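El orden que me llevé de Sinia

Tiempo de lectura: 2 min 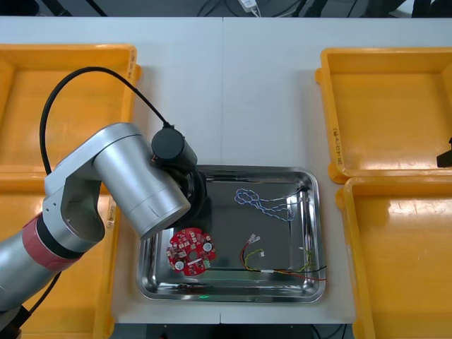

Bandeja de acero en el centro y cubetas amarillas a los lados.

Volví de Sinia en agosto con una manía nueva: ordenar la cocina antes de encender el fuego. Yo siempre había sido de las que buscan el pimentón con el sofrito ya quemándose, y tan feliz. Pero una tarde me puse, vacié los cajones enteros – qué vergüenza, tres abrelatas – y en 45 minutos tenía cada cosa en su sitio, las legumbres abajo y las especias a mano.

Desde entonces peso los 225 gramos de garbanzos la noche anterior, los dejo en remojo y me voy a dormir tan tranquila. El cocido me sale igual que siempre, eso sí, pero ahora me da tiempo a poner la radio y a tomarme un vermut mientras se hace. El cajón de los táperes sigue pendiente – a ver si en otoño me animo.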